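Learning From the Second Try
A training method developed at Jinside asks what a robot should do after it has already gone wrong

For most of its history, the Skavuven group at Jinside measured its robots the way nearly everyone does: by the share of attempts that ended with the object in the right place. A two-armed system that cleared a table of toy fruit nine times in ten was considered a good one. The tenth attempt was recorded as a failure, and the recording was set aside.

The group's latest study begins with those discarded recordings. Its members had noticed that many failed attempts went wrong in small and familiar ways. A gripper closed slightly too early, or an object rolled a short distance from where the system expected it. The robot, trained only on clean demonstrations, had never been shown such a situation and carried on as though nothing had changed.

The method that followed, named Jarman, adds a second kind of lesson to training. Human operators still guide the arms through complete tasks from start to finish. They also record short corrections, which begin from an awkward position and end as soon as the robot is back on course. The study used 2413 full demonstrations and 800 of these corrections, the latter chosen to match the errors that had come up most often in earlier trials.

The test itself is plain. Toy produce is placed on a table, and the two arms must move it into a clear container. The work is carried out in an ordinary shared laboratory with people and equipment in the background, a choice the group made early and has kept to.

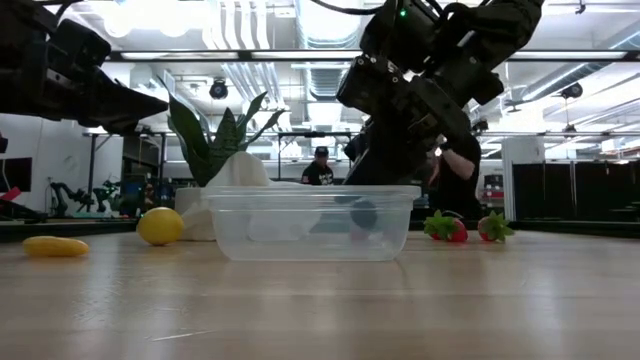

Why use toy fruit when the aim is a robot that can handle real goods?
Toy fruit keeps its shape and size from one trial to the next, so a change in the results can be traced to the method and not to the produce. It also varies enough in form to require different grasps.

The central difficulty was deciding how much correction data to include. In early versions, corrections were mixed freely with full demonstrations, and the robot became hesitant. It would approach an object, withdraw and approach again, repeating the small motions it had seen so often in the shorter recordings. The group describes this as the most instructive setback of the project.

The remedy was to label each correction with the kind of error it was meant to address. During training, the system learns to estimate whether such an error is under way and gives weight to the corrections only when it judges that one is. In normal operation, the clean demonstrations continue to govern the motion of the arms.

Results were gathered over 200 trials for each version of the system. With Jarman, the robot recovered from more than half of the errors that had previously ended an attempt, and the time needed for a clean attempt did not change in any meaningful way. The longest recovery permitted was 90 seconds, after which a trial was counted as failed.

The layout of the items was changed between trials, and each arm carries its own gripper and is free to work on either side of the table. The views from the grippers proved especially useful in judging whether a grasp had gone wrong, as an arm can block the fixed camera's view of an object at the very moment of contact. 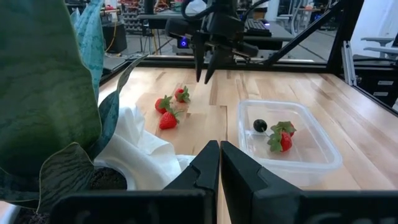 Toy strawberries on the table and in the clear container, with the second arm's gripper above.

Certain limits remain. The method depends on errors that people have thought to record, and it offers little help with an event outside that set. Clear containers are a continuing source of trouble – their walls are difficult for the system to locate, and a gripper that touches the rim may not register the contact as an error at all. Corrections for this case were added late and were few in number.

A follow-up study is planned with partners at Pirnitz, where the same training recordings will be used on arms of a different design. If the error labels carry over, other laboratories could share corrections without having to record their own from the beginning. The first trials are expected to start in October, with the container task unchanged and a second task, the folding of small cloths, to be added once the comparison is complete.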